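Week 2 handout: Ways of proving who you are
Course: Access and Identity, Runton campus
Instructor: Po-yen Hsieh
2018-09-07

Reading for this week: Binstead, chapters 3 and 4. Skip the section on smart cards, we come back to it in July.

1. Three kinds of evidence

Systems check something you know (a password or PIN), something you have (a phone, a token), or something you are (a fingerprint, a face). Two-factor login uses two different kinds. A password plus a security question is still one kind, used twice.

2. Storing passwords

A site should never keep the password itself. It keeps a salted hash. The salt is a random value, different for each user, so two people with the same password get different hashes. Use a slow hash function. Fast ones such as MD5 help the attacker.

3. The Lornport case

Lornport had 1639 staff accounts when its password file was copied. The hashes had no salt, and 905 were recovered in the first day. Roughly 400 of those were a season and a year. The old policy forced a change every month, and people had picked passwords that were easy to update.

4. Picture and pattern passwords

Some systems ask the user to pick colored shapes in a set order, or draw a line through a grid of dots. People remember these well. They also tend to start in a corner and use short patterns, so the real number of choices is much smaller than the math suggests.

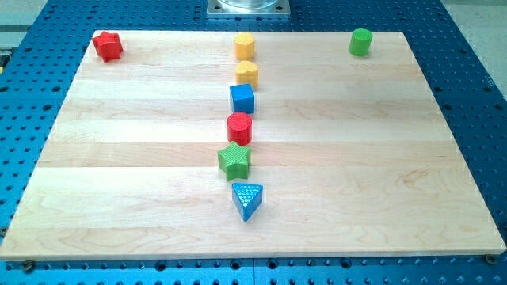 5. For Friday's lab

Bring a laptop with Python installed. Work in pairs. Each pair gets a list of 15 unsalted hashes and the De Bruijn word list. Write down which ones you recover and how long each took. Lab reports go in the course folder before the next lecture.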